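Datensätze | Handgeführte Greifer | Dokumentation | Störungsmeldungen | Kontakt

Arkden > Datensätze > Notero-Textil > README

2025-11-21 — Redaktion Datenpflege, Arkden

# Notero-Textil: Hinweise zur Störung der Greiferkanäle

## Gegenstand

Der Datensatz enthält 3014 Episoden zum Greifen und Ablegen dünner Textilien, darunter Nylonsocken. Die Aufnahmen erfolgten beidhändig mit kabelgebundenen Handgreifern vom Typ Wuver.

## Fehlerbild

In 1857 Episoden weist der Kanal `gripper_right` Aussetzer von bis zu 900 ms auf. Während eines Aussetzers wiederholt der Treiber den letzten gültigen Wert der Öffnungsweite, ohne ein Fehlerbit zu setzen. Die Bilddaten sind nicht betroffen. Modelle, die auf Version 1 trainiert wurden, schließen den rechten Greifer teilweise verspätet oder gar nicht.

## Ursache

Die Prüfung durch Harawira ergab einen Wackelkontakt an der Zugentlastung des rechten Kabels. Der Fehler trat vorwiegend bei seitlich geführtem Handgelenk auf. Betroffen sind ausschließlich Sitzungen ab Juni — ältere Bestände bleiben unverändert gültig.

## Maßnahmen

Version 2 kennzeichnet die betroffenen Zeitabschnitte im Feld `signal_valid`. Eine Interpolation wurde nicht vorgenommen. Vor jeder Sitzung sind beide Kabel über den gesamten Arbeitsbereich zu bewegen und die Messwerte am Rechner zu kontrollieren.

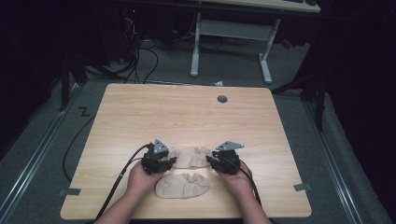 Bei erneutem Signalausfall ist die Sitzung abzubrechen und die laufende Episode zu verwerfen. Das Nachstecken während der Aufzeichnung ist unzulässig.

## Offene Punkte

Die Auswertung des linken Kanals ist noch nicht abgeschlossen. Version 1 bleibt zu Vergleichszwecken abrufbar, für neue Trainingsläufe ist sie gesperrt.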